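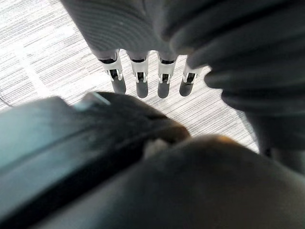
I gave up my good bread knife last winter, and I want to make a case for you doing the same. Well, giving it up in the sense that it now lives in a drawer at our street's tool library and anyone with a card can borrow it. I can borrow it too. I've had to wait for it once, over Easter, and I was crankier about that than I'd like to admit.

My argument is a simple one. We own too much stuff we hardly touch, and the sharing schemes that are meant to fix this keep aiming at the wrong stuff. Everyone wants to share the big glamorous things - the trailer, the pressure washer, the marquee. Fine, share those. But what I've grown to love are the dull little objects. The cake tin shaped like a number three. The apple corer. The long skinny spirit level you need for one shelf every four years.

When we moved to Velurville I had 55 boxes labelled "kitchen misc", which my partner will be bringing up at my funeral. Most of them hadn't been opened since the last move. I unpacked the lot on the lounge room floor and felt a bit sick, to be fair, and then I put half of it back in the boxes and shoved it in the garage like any normal person would.

It was Ebise Teshome from two doors up who got me onto the tool library. She'd lent me a fish kettle (I know, who owns a fish kettle) and when I brought it back she told me to drop it at the hall, as it wasn't hers either. I'd been picturing a shed full of rusty rakes. What I found was a wall of shelves and a bloke called Torben Brinkmann arguing cheerfully with someone over whether a pasta roller counts as a tool. It does, by the way. I'll die on that hill.

Now, the grumbles, and there are a few. Things come back grubby. The opening hours suit retired people and me, and if you work shifts you're stuffed. The membership went up to 400 dollars a year for businesses, and Aurelio Villalobos, who caters out of his home kitchen, reckons that's steep for a few big pots. I think he's right. A one-person outfit is hardly a business in the way a café is, and I've said so in writing, twice.

There's also the snobbery about quality. A neighbour told me she'd never lend out her Martinelli casserole because people would wreck it. Maybe they would! But it's sat in her cupboard since the wedding, and I'm not sure a pristine pot is a happier outcome than a chipped one that's made a few hundred stews.

I'm less keen on the apps. We tried Savevcombe for a bit, where you list your own gear and strangers message you at 11 at night about a wheelbarrow. Too much admin, too many no-shows. Give me a hall with a kettle and a cardboard box of index cards any day.

Anyway, the garage is down to nine boxes. I took the number three cake tin out again in March for my nephew, and there was still a bit of somebody else's icing in the corner. I gave it a scrub and got on with it.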